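Ticket 51: End-tidal CO2 missing from the start of the anesthesia record, Room 9
Site: Okafor Surgical Center. Opened by: Jyoti Pathak, anesthesia tech. Status: open, reopened once

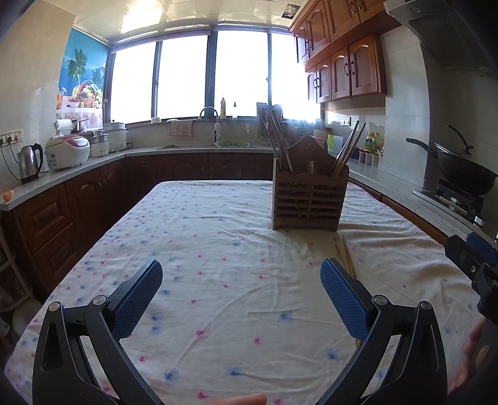
Kitchen table with the flowered cloth on it.

Summary as entered
The Trivutel record for Room 9 has no CO2 values for the opening stretch of most cases. The trace is on the monitor the whole time and the number is on the monitor the whole time. It does not get into the record. Heart rate, pressure and saturation come through. Anyone reading the chart later would think the patient was put to sleep and a tube was placed with no CO2 reading at all, and that is a bad thing for a chart to say when it isn't so.

Equipment
Patient monitor with a sidestream CO2 module. Clurnuvbridge gateway on the shelf behind the machine. Trivutel on the room workstation. All supported under the Pirden contract, which is why this is going to Pirden and not to three different phone numbers.

Pirden support, first reply
Thanks for the detailed report. Gaps in CO2 data are most often caused by moisture in the water trap or a kinked sample line. Please replace both and confirm the issue is resolved.

J. Pathak
Replaced both before the first case. Not resolved. I didn't expect it to be. A wet trap gives you a bad number on the monitor, and we have a good number on the monitor. I would like whoever answers next to say which part of the problem a sample line could explain.

Pirden support
Understood. Can you confirm the module has completed its warmup? During warmup the module does not send values to the gateway.

J. Pathak
The monitor goes on at 6:10 in the morning. The first patient is in the room at 7:30. The third case of the day has the same gap as the first one and the module has not been turned off in between. If it is still warming up at lunch, that's a different ticket.

Pirden support
Please send a data export for one affected case.

J. Pathak
Attached, with the patient details taken out. CO2 column is blank from the start of the case and then fills in all at once with normal values. The blank part is 15 minutes long. I pulled two more and they are the same length. A moisture problem doesn't keep time like that. Neither does a kink. Something is counting.

Pirden support
We reviewed the export and do not see any error codes. We recommend updating Clurnuvbridge to the current version. The release notes mention improved reliability of parameter delivery.

J. Pathak
I read the release notes. "Improved reliability of parameter delivery" is the entire line. Does it fix this? If you don't know, say so and I'll still do it, but I want it written down that we updated on a guess.

Pirden support
We can't confirm that the update addresses your specific issue. It is a required step before we can escalate.

J. Pathak
Fine. Update done after the last case. Gateway restarted, workstation restarted, version on the gateway's settings page matches what you sent.

J. Pathak, next morning
First case: no gap. CO2 from the first minute. Leaving this open.

Pirden support
Great news! We are glad the update resolved the issue and will close this ticket.

Status changed to: resolved (by Pirden)

J. Pathak
Reopening. I said leave it open. The first case was good and the second and third had the same blank as before. My read is that the restart did it and the update had nothing to do with it. The first case after a restart has no case before it as far as the gateway knows. So I tested that.

Tests, in the order I did them
Done after hours with a test patient set up in Trivutel, and me breathing into the sample line.
a) Restart gateway, start a case. CO2 in the record right away.
b) End that case, start another one directly. CO2 blank for 15 minutes, then fine.
c) End that case, wait 15 minutes with nothing running, start another. CO2 right away.
d) Same as b, but with a new water trap and a new line between cases, to be fair to the first reply. Blank.
e) Same as b, but unplug the CO2 module from the monitor between cases and plug it back in. CO2 right away.
f) Repeated b. Blank again.

So it depends on what came before, and pulling the module clears it. I think the gateway is holding the module for the old case until some timer runs out. The other parameters come from the monitor itself and move over when the case changes. The CO2 module shows up in the gateway's device list as its own line, and I suspect nothing tells that line the case is over. I can't prove that from here because the log page I can see only says "connected" over and over.

What I want to know, and what worries me more than the blank: if the values are held for the old case, where did they go? I opened the closed record of test case one and looked past its end time. There are CO2 values in it. They are mine, from test case two.

Please read that again before sending anything else about sample lines. A patient's CO2 is being written into the tail of the previous patient's record. Trivutel doesn't print anything after the end time, so it doesn't show on the paper copy or in the normal view. It shows in the export.

Pirden support
Thank you, this is very helpful. We are escalating to the gateway team. Could you tell us if other rooms are affected?

J. Pathak
I checked the export for one other room. No gap. That room's monitor has CO2 built in and no separate line in the device list. Room 9 is the only one I know of with the plug-in module. I haven't checked every room and I'm not going to say the rest are clean until I have.

Pirden gateway team
We were able to reproduce the behavior on a bench unit with a separate CO2 module. The gateway has a "device hold time" setting meant to prevent data loss if a module is briefly unplugged during transport. The default is 15 minutes. It should be released when the case ends. On your configuration it is not being released. As a workaround you may set the hold time to zero. Our records show 100% parameter delivery for your site during this period.

J. Pathak
I'm sure they do. Every value was delivered, some of them to the wrong person. Whatever that figure measures, please stop quoting it to us in the monthly report.

On the workaround: what happens at zero if the module gets bumped loose in the middle of a case? Does it come back on its own or does someone have to add it again by hand? The person in the room at that moment is busy with the patient and is not going to open a settings page.

Pirden gateway team
It should reconnect automatically.

J. Pathak
Tested, because "should" was also the word for the release at case end. Hold time at zero, test case running, module pulled and put back. It came back by itself and the record shows a short blank where it was out. I can live with that. Ran test b again with hold time at zero: CO2 from the first minute, nothing in the tail of the case before. Did it over with the same result.

Current state
Hold time set to zero in Room 9. Taped a note on the gateway with the setting, because the last update put two other settings back to default and I expect the next one will do the same.
The anesthesiologists have been told to write the CO2 in by hand during the first part of the case until I've looked at a full day of exports. One of them was doing it already and says he never trusted the automatic record anyway — he has been charting on paper beside it since it was put in.

Still owed by Pirden
A fix date for the release at case end. "A future version" is not a date. April was mentioned on the phone and I'd like it here in writing.
A list of the closed records with another patient's values in them, and how those will be corrected without touching anything else in the chart.
An answer on whether other sites with the same module have been told.

Pirden gateway team
The fix is planned for the April release. We are checking on the remaining two items.

J. Pathak
Noted. Ticket stays open, and please don't close it when the April version goes in. I'll run test b on it first.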